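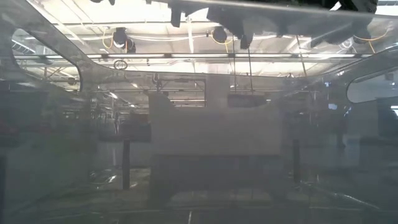 Fiche rédigée par Nidia Arango - mise à jour avril

Sacoche diplomatique Sovenska 31 L

Sacoche scellable pour courrier d'ambassade, documents consulaires, petites délégations. Remplace l'ancien modèle 5 poches, plus au catalogue. Réf. 491.

Toile enduite gris foncé, fond renforcé. Fermeture éclair double curseur avec passage pour plomb ou scellé plastique (scellés non fournis, voir plus bas). Porte-étiquette rigide au dos, format A6, prévu pour la mention officielle et le cachet du poste. Attention : la sacoche seule ne donne aucun statut au contenu, c'est l'expéditeur habilité qui établit les documents du courrier. On nous pose la question toutes les semaines.

Volume 31 litres. Poignée haute + bandoulière amovible. Pas de roulettes - demandé souvent, pas prévu cette année.

Prix : 349 € HT l'unité. Marquage aux armes du pays en supplément, sur devis. Envoyer le fichier vectoriel, pas une capture d'écran svp. Délai marquage 5 semaines, un peu plus avant les grands sommets.

Scellés numérotés Imell compatibles, vendus par sachet. Les scellés Gamholm passent aussi mais la languette est courte, faut tirer fort.

Retour d'utilisation : Kadri Toom, qui gère le courrier d'une petite mission permanente, en a pris 5 l'an dernier. Contente de la toile, moins du porte-étiquette, trop serré. Corrigé depuis, les nouvelles pièces sont livrées avec la fenêtre élargie. Les anciens clients peuvent demander l'échange gratuitment, garder la facture.

Entretien : chiffon humide, pas de machine. Ne pas plier le fond pour le stockage.

Commandes export : Efraín Huamán, bureau Marulanda, jusqu'à 16 h. Bons de commande administratifs acceptés, préciser le service destinataire et l'adresse de facturation si diférente.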